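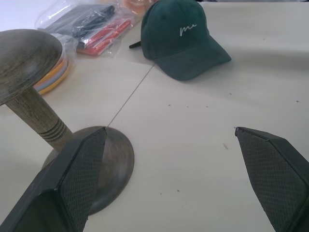
I went to the Friday open day at Etby for the hats and came home talking about the stands! If you have never been, Etby is the old hat and accessories works on the edge of Mornuvmont, and for one day in July they open the showroom, the blocking room and the stores to anyone who turns up. I have had the same sagging felt hat on a hook for years and wanted to see how people who know what they're doing keep theirs. The wooden stand with the domed, mushroom-like top was what won me over, with the grain running right across the cap and a set of turned rings low down on the post, just above the round base. It is a lovely old-fashioned shape, and the weathered grey-brown finish suits it far better than a shiny varnish would.

Getting there is easy. I took the 28 bus from the station, which drops you at the gate, and then you follow the painted arrows across the yard (mind the cobbles if you've got a pushchair). Doors opened at 10 and there was already a queue, mostly people wearing very good hats. I felt underdressed.

You start in the blocking room, which smells of steam and warm wool and is much louder than I expected. The blocks go up the wall to the ceiling, each with its number burnt into the bottom. We were told there are 518 on the shelves, and the highest number in the ledger is 3866, so an awful lot have been split, lost or sold over the years. One of the blockers pulled a hood down over a crown in front of us, tied it off with cord and had it looking like a proper hat in the time it took me to get my notebook out. I could have stayed there all morning.

After that comes the store, where they talk you through looking after a hat at home. I learned more in that half hour than I have in twenty years of owning the things. A felt hat wants a rounded support under the crown so that the brim hangs free. Brush it anticlockwise, starting at the side. Keep it away from the radiator, which is exactly where my hook is, so that's a job for the weekend.
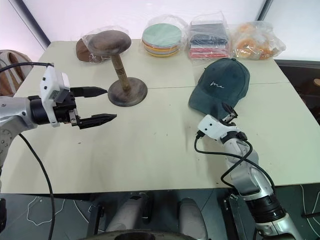

Caps get their own advice, and I was pleased about that, having a drawer full of them. Leave them crown up, don't fold one half into the other, and look after the curve of the brim, as it's a nuisance to get back once it has gone flat. There was a very cheerful conversation in our group about washing them. Cold water and a soft brush won, though one man was all for the dishwasher and wouldn't be talked out of it.

The showroom was the last stop. Comament, who do the wood turning, had a table of offcuts and half-finished posts you could pick up and handle, and they let you have a go at sanding a base. Mine came out a bit lopsided but I've kept it anyway, and it's under a plant pot now. Espinoza, the café across the yard, was doing almond cake and enormous pots of tea, and I had 2 slices. Go early for that, it had sold out by three.

The toilets are up a flight of stairs, and the blocking room has nowhere to sit, so bear that in mind. Entry was free and you don't need to book. I'm going again next year and taking the sagging hat with me, they said they'd steam it while I wait.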